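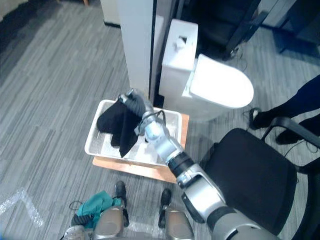

Visit report: Uvenum test hall, household task cells

Published Jan 3, 2026

I visited Uvenum to look at how the site writes and applies its working rules for two-armed robots on cleaning tasks. The visit ran one afternoon. My host was Siriporn Wiriya, who maintains the site rulebook. Boonmee Ongart, the shift lead, answered questions on the floor.

The rulebook is 14 pages long. It began as a set of notes taken over from the Grajales site and was rewritten in September. Clauses are numbered, and each one names the role that has to act on it. Four parts were covered in detail.

Cloth handling. Cloths are assigned by color. At the bathroom cell the robot had a teal green cloth in one gripper and was pressing the other into a bunched black cloth in a shallow white tray, set on a board in front of the toilet. Clause 6 says a cloth assigned to the toilet may not touch any other fixture in the same run. If a cloth is dropped on the carpet, the run is stopped and logged as a handling fault, even when the robot could pick it up again. Ongart considers this clause strict but wants it kept - earlier logs mixed dropped and undropped runs, and the two could not be separated later.

Tray placement. The tray goes on a board, never directly on the carpet, and must stay within reach of both arms without the base moving. The rule gives no tolerance for the position of the board. I asked whether a floor mark would be easier to audit. Wiriya said marks had been tried and that operators followed the mark even after the fixture had been shifted.

People near the cell. One person attends each running cell and has no other duty during the run. The attendant may sit. An office chair was close beside the working arm in the bathroom cell, and I would like to see the chair position covered in writing. At present the rule asks for "a clear way back" and leaves the judgment to the attendant. Attendants are relieved after 60 minutes. Loose cables on the floor are listed in the pre-run check, but the sheet has only one box for the entire floor area, so a tick says little about what was looked at.

Stops and logging. Any stop, planned or not, gets an entry before restart. The log is kept in Floklow and had reached entry 699 on the day of the visit. I read 10 entries picked by Wiriya and the same number picked by me. Hers were complete. Two of mine had no cause given, both from shift changes.

Points sent to the site afterward:

Add a minimum distance between the chair and the arm envelope.
Split the floor check into cables, tape and film, and other items.
Make the cause field required at restart.
State who may change a clause between reviews.

Wiriya accepted the second and third on the spot. The first goes to Alell, which handles the risk assessment for the hall. The fourth is open.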